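**Préhenseurs portatifs : entretien des patins et recalage**

Depuis janvier, les préhenseurs portatifs de l'atelier Skorkis suivent le même plan d'entretien que la cellule Ralard. Le patin en V est contrôlé toutes les 900 prises. Un textile lustré ou décollé à la pointe entraîne son remplacement, référence 2616 au magasin. Dégraisser le logement à l'alcool isopropylique, presser le patin neuf, puis laisser reposer 12 heures avant utilisation.
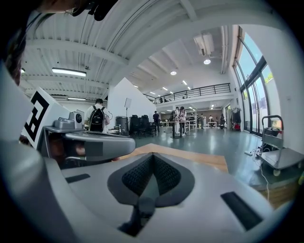 Le marqueur carré du doigt se nettoie au chiffon sec. Aucun solvant : l'encre noire perd son contraste et la détection décroche en lumière rasante. Vérifier ensuite le serrage de la plaque. Toute plaque démontée impose un recalage complet, soit environ 42 ouvertures et fermetures à vitesse lente, fichier à déposer dans le dossier Flerkolby.

Les doigts de rechange Martinelli sont arrivés vendredi. Les vis fournies sont trop longues pour l'ancien corps ; conserver celles d'origine. Le jeu latéral se mesure mâchoires fermées, avant et après montage, et se reporte sur la fiche de l'outil.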